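Grevley, 8th January

Walkers' hostel guide to the Blackwood Way returns in a new edition

Grivard Press is delighted to share the news that the second edition of The Blackwood Way: A Walker's Guide, by Melati Kwok, is now on sale in bookshops, at hostels along the trail and directly from our office in Grevley.

Many of you wrote to us after the first edition sold out last August (we read every letter, and a good few of them made us want to lace up our boots and go), and nearly all of you asked for the same thing: more about where to sleep. Melati listened. She walked the whole path again, all 100 miles of it, stopping at every hostel, farmhouse and spare room that would have her, and she has come home with a much fatter chapter on places to stay.

"I remember climbing to Prurnimero in the rain with no idea whether there would be a bed at the top," says Melati. "I'd like the next person up that hill to know before they start, and to know what time supper is!"
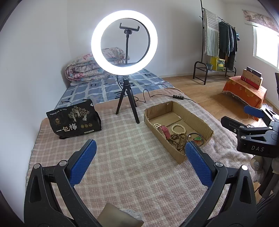

What's new in this edition

Every overnight stop now has its own entry, with the number of beds, the months it is open and whether you can get a hot meal nearby. There are 6 new elevation charts, including one for the long pull up to Prurnimero, which tops out at 1,687 feet, and the maps have been redrawn in a larger size for tired eyes at the end of the day. History lovers will find longer notes on the old mills and chapels between Grevley and the Blackwood.

The guide still fits in a jacket pocket, we're happy to say.

Bookshops and hostels wishing to stock the guide, and reviewers who would like a copy, are warmly invited to contact Zulkifli Pelupessy at Grivard Press, Grevley.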